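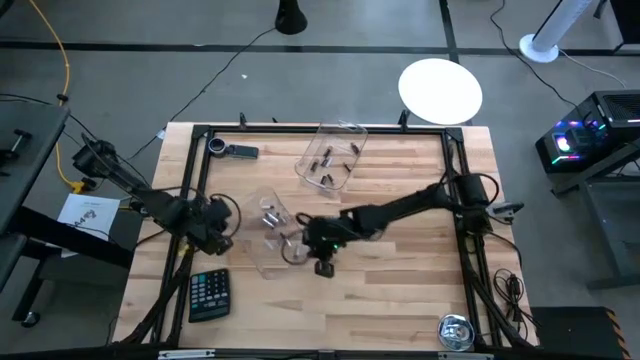
Clasificación de piezas pequeñas en cubetas

La clasificación en cubetas es una forma de ordenar objetos menudos (pilas, tornillos, casquillos, tapones) repartiéndolos en recipientes abiertos según tipo, tamaño o estado. Se usa en talleres, almacenes y casas. También llamada "método Brokska" en algunos manuales, por el taller de ese nombre.

Recipientes
Los más corrientes, de plástico transparente. Se ve el contenido sin levantar nada - ventaja clara frente a la caja de cartón. Asas laterales en los modelos grandes. El catálogo Hidberg recoge 8 medidas; Godell solo 2, ambas apilables. Fondo liso: las piezas cilíndricas ruedan y acaban tumbadas, a veces amontonadas en una esquina. Hay quien pone una lámina de goma.

Pilas

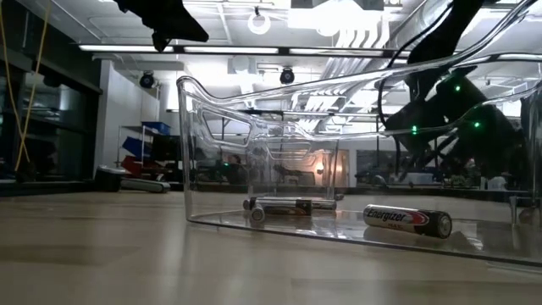
Grupo aparte. Las cilíndricas se separan por formato (AA, AAA, C, D) y luego entre nuevas y gastadas. No conviene mezclarlas con piezas metálicas sueltas, riesgo de cortocircuito si tocan los dos polos. Las gastadas van al punto de recogida, nunca a la basura común. Los polos de las de litio se tapan con cinta antes de guardarlas.

Superficie de trabajo
Mesa despejada, mejor de madera clara, asi se distinguen las piezas oscuras. Una cubeta por clase y sitio libre entre ellas.

Recuento
Para lotes de hasta 100 piezas, a mano. Por encima se pesa: peso total entre peso unitario. El inventario Kaijage de octubre, con 2,142 piezas, se hizo asi y luego se repasó por muestreo.

Véase también: almacenaje, inventario, reciclaje de pilas

Última revisión: 15 de julio de 2026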